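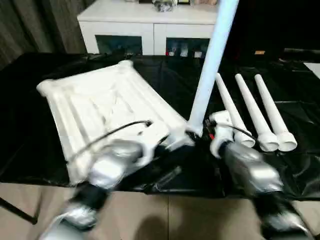
Our club should stop giving the big prize to the fastest run. Been saying this since March and I'll say it again here where it can't get lost in the group chat. Speed scoring made sense back when the task was pushing a block over a line. Now the teams at Belmonte are doing assembly, two arms, real parts, and the clock is the wrong judge for that. Look at what the job asks for. Left gripper clamped on the joint where the long pale blue pole meets the white panel, right gripper holding up a short connector piece, three more white legs still lying on the black sheet waiting. Two hands busy with two different things. You want to put a stopwatch on that and call it the whole grade?

What a stopwatch rewards is slamming. I have watched it. A team figures out that if you ram the leg at the socket hard enough it goes in some of the time, so they ram it, and on the day they get lucky and walk off with the trophy. Another team spends the whole term on feeling for the edge, backing off, trying again – and finishes 173 seconds later and gets a handshake. Then next year everybody rams. Of course they do, they can read a scoreboard.

Mylene Lacson, who coaches the Brovitz team, disagrees with me and I should be fair to her. Her point is time is the one number no one can argue with. Parents get it, the kids get it, the judges can't play favorites. True. I've sat through style judging and it was awful, people nearly crying over half a point for "smoothness". I don't want that back either.

But there are other plain numbers. Pull on the leg. Does it stay? Do it with a luggage scale, write down what it says. Make them run it again with the parts moved a hand's width over. And again. Best of 3 is not enough, a lucky team can get through best of 3. Our own run log from last season has 279 attempts in it and the robot that won the cup was nowhere near the top for attempts finished. That bothers me more than anything else in this essay. We had the answer written down in our own notebook and gave the cup to somebody else.

And the learning part, which is suposed to be why we do this. The Palberg kids wrote 2,372 lines of code and the best bit is the little routine that notices when a leg has gone in crooked and takes it back out. Costs time every single run. Under our rules a smart team deletes it. One of them asked me straight out if they should, and I didnt have a good answer, I said something about it being up to them. Weak.

So, proposal. Keep the clock, use it for ties only. Main score is how many runs end with every leg on and holding. Jomis rules already work close to this, we could borrow most of the sheet. If it's too slow to judge then have fewer rounds, fine by me. I'll bring the scale.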